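Cillatside hall — September bits

Quick one this month, sorry. Heating is off til the new valve comes so bring a sweater. Key deposit now $20, was $5. Pay Birdie at the door, cash only. Side lot closed again — use the Latport Road entrance.

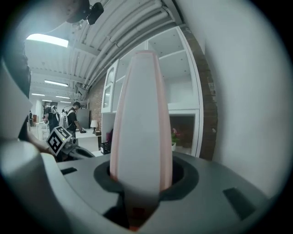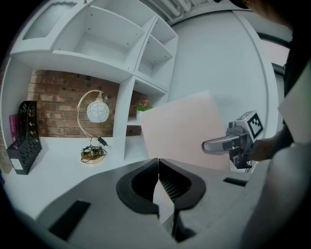

Thiện Doãn

Soup night raised $935, best yet. Thank you all!! Still short 220 for the roof. Lost property goes to the thrift store at month end, incl. the two umbrelas and one very nice glove. Quilters moved to the upstairs room.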